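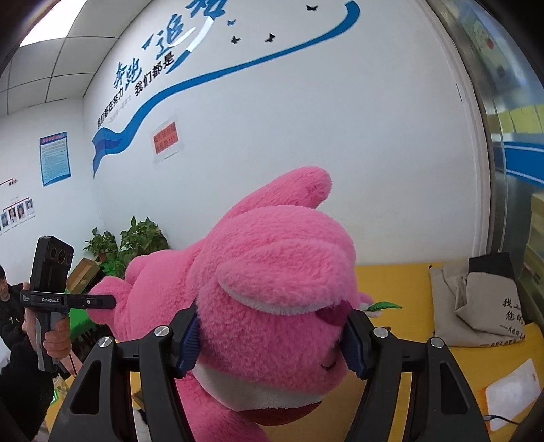
首页 归档 硬件 游戏 关于

给旧主机换散热，顺便重装了一遍系统

2021年9月12日

主机用到第五年，夏天开始关机。玩 Halás 的时候最明显，城市一过中期，人口多起来，风扇先是拉到最高转速，再过一会儿屏幕一黑，机器自己断电。第一次以为是跳闸，去看了电表箱，没有问题。第二次开着监控软件玩，断电之前最后一条记录是处理器 90 度。

这台机器是我自己装的，机箱是 Ladent 的中塔，电源是 Osteo 的老款，显卡中间换过一次，其余都是原装。散热器是买处理器时盒子里带的那个，下压式，铝的，当时觉得够用就没有另买。前几年也确实够用，那时我玩的东西都不怎么吃处理器。Halás 这种模拟经营游戏不一样，显卡闲着，处理器一直满载，每个居民每天上班走哪条路都要算。

先试了不花钱的办法。拆侧板，用气吹和刷子把灰清掉。前面板的防尘网已经堵得差不多了，拿下来冲水，晾了一晚上再装回去。散热器鳍片里的灰结成了片，刷子刷不动，用牙签挑出来的。清完再跑，温度降了一点，能多玩一会儿，但还是会到降频的线。

然后换硅脂。原来那层已经干成粉，散热器一拧就下来了，处理器留在插座里没有跟着出来，这一点算运气好。用酒精擦干净，重新涂，装回去。空闲温度好看了很多，满载还是高。到这里基本可以断定是散热器本身压不住，只能换。

选散热器花了一个多星期。我的要求只有两条：机箱装得下，声音不要比现在大。水冷先排除了，这个机箱顶部空间小，前面要拆硬盘架，我还有两块机械硬盘在用，不想动。风冷里面，双塔的性能好，但我的内存带马甲，比较高，挡风扇。最后看的都是单塔，4 根热管，一个风扇，价格也合适。

在 Brendon 上翻了不少帖子。这个论坛我注册很久了，平时只看不回。关于这个价位的散热器，帖子里吵得最多的是扣具。有几款性能差不多，扣具差很多，有的要把主板整个拆下来装背板，有的在正面就能装。我的机箱主板托盘后面开了孔，按说不用拆主板，结果量了一下，孔的位置偏了一截，背板的一个角刚好被托盘挡住。五年前装机的时候完全没注意过这个地方。

所以还是拆了主板。既然要拆，索性把线也重新理一遍。拆之前用手机把每一处接线都拍了下来，前面板那几根小线拍得最仔细，开机、重启、硬盘灯，主板说明书早就找不到了。建议要拆的人也都拍一下。官网上能下载说明书的电子版，但是我这块主板出过两个版本，针脚顺序不一样，我下了第一个，对着看了半天发现不对，又去下第二个。

装的过程没有太多可说的。先装背板，再装支架，涂硅脂，放塔体，两颗螺丝交替着拧，每边拧几圈换另一边。风扇最后用钢丝扣挂上去，这一步最费劲，钢丝很硬，靠内存那一侧手伸不进去，我是把内存拔了挂好再插回来的。风扇下沿和内存之间只剩一条缝，能过一张纸。

第一次开机没有显示。风扇都转，键盘灯亮，屏幕是黑的。关机检查，是有一根内存没有插到底，一侧的卡扣没弹回来。按下去，再开，进了 BIOS。

风扇曲线在 BIOS 里设的。默认曲线太积极，温度一跳它就跟着跳，打开一个网页都能听见风声起伏。我改成低温区间固定 900 转，到了六十度以后才慢慢往上加，另外把响应延迟调到最长。这样平时坐在旁边只听得到机械硬盘的声音。原来那个散热器吵的时候听不出来硬盘也吵，现在听出来了，下一步可能要换硬盘。

跑分软件烤了半个小时，温度稳定在六十多度，没有再往上走。再开 Halás，读了那个会死机的存档，三倍速放着，我去做饭，回来还在跑，没有断电。

不过帧数没有变多少。那个存档的城市全景，换之前没降频的时候是 28 帧，换之后也是这个数，只是不会再往下掉了。这游戏的主要计算压在一个核心上，温度解决了，瓶颈还在那里。论坛里有人说把行人模拟的精度调低一档能好不少，我调了，拉近看的时候街上的人会突然消失，又调回来了。城市全景卡一点不影响玩，暂停着修路就行。

说一下重装系统的事。本来没打算装，是因为换完散热器以后，开机总有一次很长的停顿，停在转圈的画面。查了事件日志，有一个旧的主板管理软件的服务一直启动失败，卸载程序也报错。我手动删了一些文件，删完以后声卡没声音了。这种情况再修下去没有意义，系统也五年没重装过，就装了。

装之前备份了这些东西：浏览器书签，照片，文档目录，游戏存档。存档是最麻烦的，现在的游戏存档放在哪里的都有，文档目录下面有，用户目录里隐藏的文件夹下面也有，还有放在安装目录里的。有云存档的我也手动拷了一份，以前吃过一次亏，新机器登录上去，空存档把云端的覆盖了。Halás 的存档在安装目录里，模组在另一个盘，模组的启用顺序记在用户目录下的一个文本文件里，三个都要拷。只拷存档的话，读进去会提示缺少建筑，缺的地方变成空地，路还在。

装完系统，驱动只装了显卡和声卡，主板管理软件这次没有装，灯光什么的我也不用。开机停顿没有了。常用软件花了一个晚上装齐，输入法词库忘了导出，打自己小区的名字要一个字一个字选，过几天应该就好了。

游戏没有全部装回来。原来硬盘里装了几十个，大部分一两年没打开过，占着地方，这次只装了正在玩的几个，剩下的要玩再下。固态硬盘一下空出来一大半，Halás 就搬到固态里了，读大城市的存档比以前快，以前点了读档可以去倒杯水，现在倒水回来已经在等我了。

花的钱只有散热器和一管硅脂。后来发现散热器盒子里自带硅脂，那一管就多余了，先放抽屉里。换下来的原装散热器也收着，万一哪天新风扇坏了能顶一下。

电源我也考虑过要不要一起换，Osteo 这款的质保今年1月已经过了。拆出来看了一下，里面灰不多，风扇转得顺，没有异味，输出电压在监控里看着也正常，就没换。显卡要是以后升级，电源再跟着换。以现在显卡的价格，短期内不会升级。

机箱侧板装回去的时候有一颗手拧螺丝滑丝了，怎么都拧不紧，用普通螺丝代替的，颜色不一样，在背面，看不到。Ladent 的网站上还有这款机箱的配件页面，点进去是缺货。

下一篇可能写换硬盘，也可能写 Halás 的港口怎么排，看哪个先弄完。

上一篇 下一篇 返回顶部

联系：请在留言页留言 | 本站文字未经同意请勿转载 | 版权所有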